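Blog > Pferdealltag > Füttern im Winter

Heucobs, Geduld und ein altes Pony

29. Dezember 2022

Eigentlich wollte ich zwischen den Jahren endlich einmal ausschlafen, aber wer ein altes Pony hat, kennt das ja: Um halb sieben stehe ich mit Mütze und Stirnlampe in der Futterkammer und gieße warmes Wasser über Heucobs. Und weil mich in den letzten Wochen so viele von euch gefragt haben, wie es Varach geht und was er jetzt zu fressen bekommt, setze ich mich heute mit einer großen Kanne Tee hin und erzähle es der Reihe nach (na ja, ihr kennt mich, so ungefähr der Reihe nach).

Angefangen hat es im Oktober. Da lagen in seiner Box plötzlich diese kleinen gedrehten Heuwickel, feucht und zerkaut und wieder ausgespuckt. Beim ersten habe ich mir noch nichts gedacht. Beim vierten habe ich dann doch Kenna Dunbar angerufen, unsere Tierärztin, die zum Glück sowieso nach Vorkitz kommen wollte, um die anderen zu impfen. Sie hat ihm das Maulgatter eingesetzt, lange hineingeleuchtet, »aha« gesagt und noch einmal »aha«, und mir dann erklärt, dass hinten links zwei Backenzähne fehlen und die übrigen fast glatt sind. Mit achtundzwanzig darf man das. Schmerzen hatte er wohl keine, nur eben nichts mehr, womit er langes Heu vernünftig zermahlen könnte.

Varach ist 142 cm groß, und seine 400 Kilo hat er immer gehalten, Sommer wie Winter, manchmal mit einem kleinen Bäuchlein obendrauf. Ich war so daran gewöhnt, beim Futter zu bremsen! Bei Urkell muss ich das ja heute noch, der bringt 305 Kilo auf die Waage und würde für eine Möhre das Tor aushängen. Und nun sollte ich auf einmal zufüttern, und zwar viel, mehrmals am Tag und alles schön matschig.

Die erste Woche war ein einziges Durcheinander, das gebe ich gern zu. Ich habe zu wenig Wasser genommen, dann zu viel, dann ist mir alles im Eimer festgefroren. Eilidh Dalgleish, mit der ich mir den Stall teile, kam eines Abends dazu, schaute in meine Suppe und meinte trocken, das würde sie auch nicht essen. Inzwischen habe ich es raus: ein Teil Cobs, drei Teile Wasser, warm, aber so, dass ich die Hand gut hineinhalten kann, und dann den Deckel drauf und eine alte Wolldecke darum. In der Zwischenzeit miste ich, und bis ich fertig bin, ist alles durchgezogen. Vor dem Füttern rühre ich noch einmal bis ganz unten durch, ob auch kein harter Kern mehr drinsteckt. Das hat mir Kenna wirklich eingeschärft, wegen der Schlundverstopfung.

Die Cobs hole ich bei Dovhaniuk, wo man mir die Säcke sogar ins Auto hebt. Ich hatte zuerst eine Sorte mit Luzerne, die hat er mit langen Zähnen gefressen — nun ja, mit kurzen. Jetzt gibt es die einfachen Wiesencobs, dazu einen Schuss Leinöl und sein Mineralfutter, und der Eimer ist jedes Mal blank. Heu bekommt er trotzdem weiter angeboten. Er kaut so gern darauf herum, und ich finde, man darf einem alten Herrn nicht alles nehmen, was Spaß macht. Bloß steht er zum Fressen nun allein, während die anderen draußen an ihrem Rundballen zupfen. So ein Ballen wiegt bis zu 300 Kilo, und Varach wird da auch einfach zu oft weggeschickt.

Das Schwierigste ist der Mittag. Morgens und abends schaffe ich gut, nachts stelle ich ihm eine Portion hin, an der er sich bedienen kann, aber mittags sitze ich nun einmal im Büro. Da springt jetzt Isla ein, Eilidhs Tochter, die noch Ferien hat und ihm beim Fressen Geschichten erzählt. Für die Schulzeit müssen wir uns noch etwas überlegen. Niall Lindsay vom Hof nebenan hat schon angeboten, zweimal die Woche herüberzukommen, was ich unglaublich lieb finde, er hat ja selbst genug zu tun.

Und wie sieht er aus? Gut, finde ich! Über den Rippen ist wieder etwas drauf, das Winterfell glänzt, und gestern ist er mit Urkell über die halbe Koppel gebockt, dass mir fast das Herz stehen geblieben wäre. Ich messe jetzt regelmäßig mit dem Maßband nach und schreibe es auf die Tafel, weil man es unter dem ganzen Plüsch sonst so schlecht beurteilen kann.
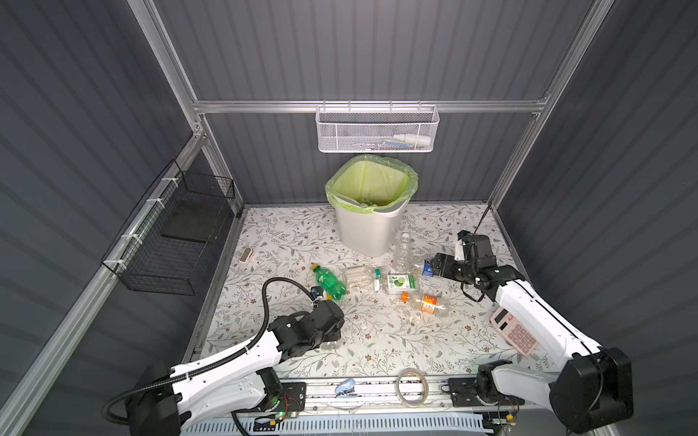

Bleibt noch die Futterkammer, mein Vorhaben fürs neue Jahr. Dort stapelt sich seit der Umstellung alles auf der Haferkiste: Ölflasche, Messbecher, Maßband, Wurmkurpläne, Islas Handschuhe. Ich hätte gern Körbe an der Wand, und zwar solche aus Draht, damit man sieht, was drin ist, und der Staub durchfällt. Den weißen, der da hinten einfach an der Querschiene hängt, mit der Quetschflasche darin, könnte ich mir genau so über den Eimern vorstellen, fürs Leinöl. Und der schwarze an der linken Wand hält mit drei weißen Kabelbindern an seiner Strebe, das bekomme sogar ich ohne Bohrmaschine hin. Kabelbinder liegen im Stall ja sowieso in jeder Jackentasche. Jetzt ist mein Tee kalt, und in zwanzig Minuten muss ich die Abendcobs ansetzen. Schreibt mir gern, was eure Senioren im Winter bekommen, vor allem, wenn ihr eine gute Idee für den Mittag habt!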